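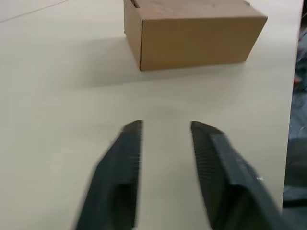
Pessoal, duvida de garra. Tô comparando duas paralelas no mesmo braço, a Lorel e a Choi, câmera pequena no punho, controlador Pukeo nas duas. Tarefa besta: pegar caixa fechada de cima da mesa, levantar, pôr de volta. 200 tentativas com cada. A Lorel deixou cair 8, a Choi bem mais (perdi a planilha de novembro, vou refazer). Meu palpite é que a diferença vem dos dedos. Esses pretos com as ranhuras finas na face de dentro parecem segurar bem o papelão, mas quando o braço anda rápido a borda do dedo sai borrada no video e o detector se perde. Alguém já passou por isso? Mexo na exposição ou troco a câmera?

oriana_lucero
Exposição primeiro. Baixa o tempo, sobe a luz. Trocar camera antes disso é jogar dinheiro fora

torque_frouxo
Discordo um pouco. Se o detector precisa ver o dedo, o problema é o detector. A posição da garra você já tem pelo encoder, pra que ficar procurando na imagem?

rebarba77
pq encoder não te diz se o dedo entortou. Aqui entorta, peça impressa, carga na ponta, dá uns milímetros fácil. Já perdi uma tarde inteira com isso

torque_frouxo
então imprime mais grosso ué

rebarba77
e aí não entra entre as caixas. genial

lemv_bancada
Calma gente. Pergunta pro autor: a força de fechamento era igual nas duas? Porque a Choi vem de fábrica bem mais mansa, pelo menos a nossa veio. Comparar queda sem igualar força não vale nada

autor do tópico
Boa. Não igualei. Usei o padrão das duas. Droga

lemv_bancada
Pois é. Refaz com força igual e mesma velocidade de aproximação. E anota a posição da caixa, com ela torta em relação aos dedos muda tudo. A sua na foto tá um pouco pra direita do vão, se fechar assim pega quina

autor do tópico
Ali ainda tava se ajeitando, o planejador gira o punho antes de descer. Mas vou anotar sim, no primeiro lote não anotei nada

oriana_lucero
Outra coisa, mesa clara desse jeito engana a exposição automatica. Fundo quase branco, dedo preto, a câmera fica no meio do caminho e ninguem fica bom. Trava manual. Eu travei aqui em Lemville e o borrão caiu pela metade só com isso e uma luminária

torque_frouxo
metade medida como? no olho?

oriana_lucero
No olho, kkk. Mas o detector parou de perder o dedo na subida, pra mim serviu

rebarba77
Sobre ranhura: em papelão eu achei que come a caixa. Depois de umas dezenas de pegas a face fica toda marcada e começa a escorregar. Troca a caixa a cada lote senão vc mede a caixa velha e acha que é a garra

lemv_bancada
Isso aí. E alterna as garras, não faz 200 de uma e depois 200 da outra

torque_frouxo
alternar garra com aquele flange do Choi é castigo. Faz bloco de 50 e pronto

lemv_bancada
50 eu aceito

autor do tópico
Fechado. Plano: exposição travada, luz extra, força igual, blocos de 50, caixa nova a cada bloco. O Pukeo deixa limitar força por software, só não sei se a Lorel respeita o limite. Alguem sabe?

rebarba77
Respeita no fechamento, na hora de segurar não. No firmware antigo pelo menos. Confere com célula de carga

oriana_lucero
Firmware novo corrigiu isso, acho. Olha o log, o erro 1507 aparece quando ele ignora o limite

autor do tópico
Tenho um monte de 1507 aqui!! achei que era cabo

torque_frouxo
então teu teste inteiro da Lorel foi com força acima. Explica as poucas quedas

autor do tópico
Pode ser. Vou atualizar, rodar o primeiro bloco e posto os numeros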